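The Winter I Finally Learned to Play the Ukulele

I bought my first ukulele in September, on a drizzly afternoon in Sullesport, from a shop that mostly sells sheet music and used band instruments. I'd gone in for a clarinet reed for my niece. I came out with the reed, a concert uke and a gig bag that didn't quite fit it, and I spent the whole bus ride home wondering what my husband was going to say. (He said "Is it a toy?" We've moved on.)

The one I picked is a Rillitow, their plain mahogany model, and I chose it because it was the only one on the wall that stayed in tune long enough for me to strum it twice. I tried a soprano first and my fingers were all on top of each other. The concert size is only a little longer, but those extra bits of space between the frets made all the difference for me. If you've got big hands, or just clumsy ones like mine, go and hold both before you hand over any money.

My teacher is Karlijn De Graaf, who has been giving lessons out of her front room on Stevens Street for 13 years and moved the whole thing onto video calls last spring. I was dreading that part. I figured I'd be squinting at a frozen screen while somebody told me my thumb was wrong. Well, my thumb was wrong, but she spotted it in the first minute, and by the end of that lesson I had C, F and a very muddy G7.

"Play it slower than you can stand," she told me. "Then play it slower again." I wrote that on a sticky note and it's still on the kitchen cabinet, a bit greasy now.

The kitchen is where I practice, by the way. I get up, I put the coffee on, and I play until it's time to log in for work. Some mornings that's 20 minutes and some mornings it's one verse of "Oh! Susanna" and a lot of swearing. 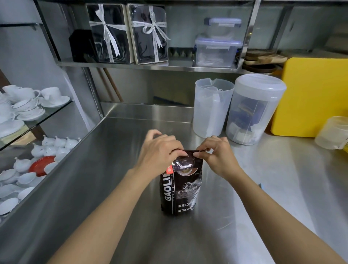 Coffee first, chords second.

So, strings. I had no idea they mattered so much! The set that came on mine sounded like rubber bands, and Karlijn put me on to Prultis fluorocarbons, the low G set. Now the fourth string sits below the others where a guitar player would expect it, and fingerpicking sounds fuller. Plenty of people can't stand low G and say it ruins the bounce you get from the usual high one. I switched back for a week to see, and I did miss the bounce on the fast songs, but I'm staying low for now. New strings stretch like crazy, too. I was retuning every few minutes for the first 6 days and came close to sending them back.

A clip-on tuner is worth every cent. I started with an app on my phone, and it kept picking up the dishwasher.

The E chord nearly finished me. Everybody complains about it and everybody's right. I tried it with three fingers crammed on the fourth fret, I tried it with one finger flattened across, and in the end I learned the cheat version higher up the neck - it's only a problem when you have to get back down in a hurry. B flat took me most of a month and then one morning it was simply there, buzz and all.

Karlijn gives all her beginners the same songbook, a spiral-bound thing she put together herself with 51 tunes in it, most of them three or four chords. I've played maybe half. She says she's printed some 200 copies over the years and still finds wrong chords in it, and if you tell her about one she'll pencil it into her own and thank you very politely.

What I'm after next is playing with other people. Her group used to meet up once a month before everything shut down, and she's hoping to get it going again outdoors when it's warm. Until then I'm working on my chunk strum, which currently sounds like someone dropping a shoebox. My niece has offered to accompany me on the clarinet. We've got "You Are My Sunshine" about halfway there, in two different keys.

6 January 2021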